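The bathroom cabinet and I have not been on good terms for a long while. You know the sort of thing: you open the door for a plaster and something rolls out, bounces off the tap and disappears behind the loo. I'd been promising myself I would tackle it since before Easter, and then it was July, and raining, and I had a whole Saturday with nothing in it, so I put the kettle on and ran out of excuses.
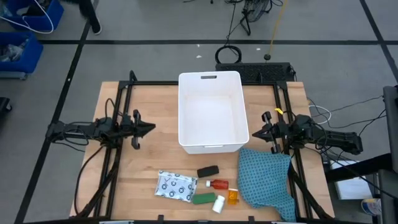
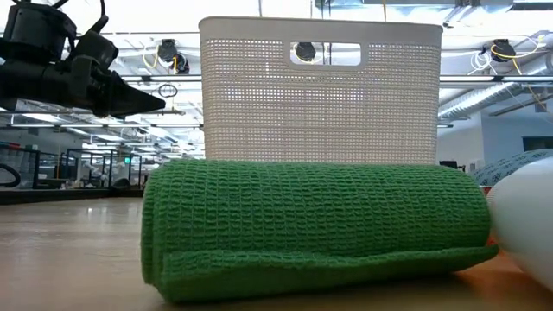

The first thing I always tell people about sorting out small bathroom bits is to get them out of the bathroom. I used to do it standing up at the basin, moving things from one shelf to another and feeling very busy, and at the end of an hour the cabinet looked exactly the same only more cross. Everything needs to come out and go on a table, a big one if you can get it, with good light and somewhere to put your tea. It doesn't matter if it looks a muddle to begin with! Pill bottles on their sides, a sponge, a crinkly packet, a cloth in a heap, and one empty white bin with handles waiting behind the lot of it: that is just how a sort-out ought to look at the start. You can see what you own, and that's most of the battle.

I'm a great believer in the empty bin, by the way. For years I bought baskets with little compartments, and dividers, and a thing from Vasidero with six tiny drawers that stuck whenever the room got steamy (I gave it to my sister, who keeps buttons in it and is very happy). What I've come round to is one plain tub with a hole at each end for your fingers. You can lift it down in one go, have a rummage and put it back. If it's full, it's full, and something has to leave before anything else comes in.

Now, medicines. I do these first, while I'm still fresh and inclined to read small print, and I go through them one bottle at a time with my glasses on. Anything past its date goes in a paper bag for the chemist, who will take it all back and get rid of it properly. Please don't put it down the sink. Thenmozhi Pai, who was my neighbour in the old flat and worked behind a pharmacy counter for most of her life, once gave me such a talking-to over half a bottle of cough mixture that I have never dared since. She also taught me to keep tablets in whatever they came in, label and all, however tempting it is to decant everything into matching jars. And she was quite right to point out that a bathroom is a poor place for them anyway, being warm and damp. Mine now live on the top shelf of the bedroom wardrobe, well out of reach of small visitors.

In the pile I found vitamin D, 1,000 units a tablet, bought twice over because I'd lost the first lot behind the cotton wool. I also found a receipt from a holiday, for 2,240 yen, folded up inside a washbag. That would have been the little shop near the station where Misaki Sakamoto took us to buy hand towels, and I had to sit down for a few minutes and remember it properly. I can still see her going through the shelves, feeling every corner between finger and thumb and shaking her head at the fluffy ones. This is why a cabinet takes me all day.

Which brings me to towels. I've been converted to waffle ones, rather against my will, because I did always like a great thick fluffy thing. But they dry so quickly on the rail, and they take up so little room! And they roll beautifully. I fold mine in half lengthways, then in half again if it's a big one, and roll from the short end, not too tight. There's always a corner that pokes out at the end like a tongue. I used to unroll the whole thing and start again, and now I leave it be. Once it's stood in the basket with the neat end up you'd never know.

The basket is worth a word too. Get one with holes in it. I had a solid one for ages, a lovely cream thing from Nishimura, and could never work out why the towels at the bottom smelled faintly of pond. A tall one with a meshy sort of side lets the air through, and if it has a proper handle opening near the top you can carry it to the airing cupboard and back without hugging it to your chest. I don't mind plastic for this. Wicker looks nicer in magazines, but it catches on everything and I've lost more than one flannel to it.

Cloths and sponges I am stern about. Any cloth that has gone stiff, or that I can't remember buying, is demoted to bicycle duty. Sponges don't get demoted to anything, they go straight in the bin. I did keep a pretty one with spots for far too long because it had come from Corrado Piras's market stall and he'd wrapped it up so nicely, but a cloth is a cloth, and it's now doing good work on the car windows.

By four o'clock the cabinet was wiped down and back in order, the tub was in place, and I had 2 carrier bags by the front door, one for the chemist and one for the rubbish. I also had a small heap of things that belong nowhere at all: a key, a curtain hook, the lid of something, and a foreign plug adaptor I've been looking for since last autumn. Those are in a bowl on the hall table for now.

Next up is the cupboard under the stairs, and I'm not looking forward to it one bit, as the hoover lives in there along with all the wrapping paper. If anyone has a clever way of storing long rolls of paper that doesn't involve them falling on my head, do please leave me a comment. I'm off to ring the chemist and find out what time they shut.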